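5. Setting the grip height for long-handled tools

I'm assuming you've already been through section 4, so the arms are homed, the grippers open and close on command, and the Clelero is standing on its own two feet without leaning. If it leans, go back. I skipped that step myself the first time and spent an evening chasing a "bad" wrist that was perfectly fine!

This section covers brooms, dustpans on a stick, and anything else with a straight upright handle. Short brushes are in section 6.

1. Clear the patch of floor you plan to work on. Power strips and loose cables are the big ones – the arms will happily drag a charger across the room.

2. Put the robot in Hold mode from the Sellent app and wait for the chime. Keep your hands out until you hear it.

3. Offer the first tool to the left gripper with the handle upright. I like the gripper near the top of the handle, just under the cap if it has one. Press Close and let go slowly.

4. Do the same on the right with the second tool.

5. Lower both arms with the Down arrow until the tools meet the floor. Take your time over the last bit.

6. Press Save Height. The app gives you a four-digit code for each arm. Mine were 2905 on the left and 2918 on the right, and yours will be different, so please don't copy them. Write them down somewhere.
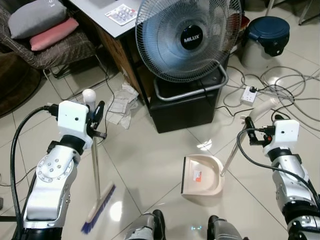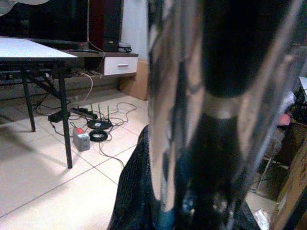
Do both arms need the same height code?
They can be quite far apart, because each code belongs to one arm and one tool. Swap the broom for a longer one and you only have to redo that side.

7. Switch to Slow and run one sweep toward the dustpan. Watch the finger pads more than the tool. If the handle slides in the grip, stop, go back to step 3 and raise the grip force by one notch. One notch, then try again.

8. Run it a second time, and if you're happy, save the whole thing as a profile. I call mine Kitchen, for no good reason, as it gets used all over the apartment.

Note: metal handles are slippery. Dorian Lemaire swears by a strip of thin rubber tape where the fingers close, and I've come around to it. Keep it to a single layer, or the gripper reads the handle as thicker than it is and your force setting goes off.

Note: check the cable that loops along each arm before you save. It should have slack with the arm all the way down. If it goes tight, the arm will stop short and show error 1964, and you'll think it's the motor (I did, twice).

Caution: don't pull a tool out of a closed gripper. Press Open and catch it. The Grommont finger pads are glued on, and a good tug will take one off.

Caution: shiny tile can confuse the floor check. If the arm keeps stopping well above the floor, dim the overhead light or close the blinds and run step 5 again.

If you get error 2468 while saving, the app has lost the robot. Move closer to the router, reconnect and press Save Height again. The arms keep their position in the meantime, so you won't have to start over.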